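December 4, 2018
By Palesa Nkuna

Mosora Employment Rights Center Seeks Staff Attorney, Wage and Hour Unit

The Mosora Employment Rights Center invites applications for a full-time Staff Attorney in its Wage and Hour Unit. The attorney will represent hourly and piece-rate workers in claims for unpaid overtime, missed meal and rest breaks, unlawful deductions, and late final pay. The position reports to the Unit Director, Ekaette Afolabi, and is open to attorneys at any stage of their careers who meet the requirements set out below.

About the Center

The Center is a nonprofit legal services office. It provides advice and representation at no charge to workers whose household income falls within its guidelines. In the last fiscal year the Center answered 3963 calls to its intake line and opened files in nearly 2620 matters, most of them concerning unpaid wages. Clients come from warehousing, food processing, home care, building maintenance, electronics repair, and light assembly. The Center employs 17 people, including attorneys, paralegals, intake workers, and administrative staff.

The Wage and Hour Unit handles individual claims before the state labor agency as well as civil actions in state and federal court. It also publishes plain-language guides for workers and conducts evening clinics at the Sellari Street branch.

About the Position

The attorney will carry a caseload of individual and small-group claims from intake through hearing or trial. A growing share of the Unit's work concerns technicians and bench workers who are paid by the completed unit and who have questions about how their regular rate of pay should be calculated, or whether time spent on setup, testing, and cleanup must be paid. Prior experience with piece-rate claims is welcome but is not required. Training in the Unit's methods for reconstructing hours from time records, badge data, and client testimony will be provided during the first months of employment. 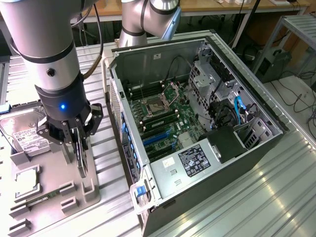
Duties

The Staff Attorney will:

- Interview prospective clients and evaluate their claims under state and federal law
- Prepare demand letters, administrative complaints, pleadings, and discovery
- Appear at settlement conferences, administrative hearings, and court proceedings
- Calculate unpaid wages, interest, and penalties, with paralegal support
- Staff two evening clinics each month at the Sellari Street branch
- Assist in revising the Center's guides on overtime and final pay
- Keep complete time and case records as required by the Center's funders

Some local travel is necessary. Mileage is reimbursed at the Center's standard rate.

Required Qualifications

Applicants must hold a law degree and be admitted to practice in the state, or be eligible for admission within six months of hire. They must write clearly, manage deadlines without close supervision, and be able to explain legal matters to people who have no legal background. Applicants should have at least 2 years of experience in litigation or administrative practice - clinical work completed during law school may be counted toward this requirement.

Preferred Qualifications

Preference will be given to applicants who speak a second language used by the Center's clients, who have worked with payroll records or spreadsheets, or who have represented low-income clients. Former judicial clerks and former agency investigators are encouraged to apply.

Salary and Benefits

Salary is set according to the Center's published scale and depends on years of practice. Benefits include medical, dental, and vision coverage, employer retirement contributions, paid vacation and sick leave, and payment of bar dues. The position is full time and exempt. Evening clinic hours may be offset by a later start on the following workday.

How to Apply

Please submit a cover letter, a resume, a legal writing sample of no more than ten pages, and the names of three references to the attention of Palesa Nkuna, Hiring Coordinator. Applications may be delivered to the main office in the De Smet Building or sent through the Center's online hiring page. The writing sample should be the applicant's own work, with confidential information removed.

Applications will be reviewed as they are received, and the position will remain open until filled. Interviews will be held at the main office - applicants who live outside the area may request a first interview by telephone. The expected start date is in March.

The Mosora Employment Rights Center is an equal opportunity employer. Applicants who need an accommodation at any stage of the hiring process should notify the Hiring Coordinator in writing or by telephone.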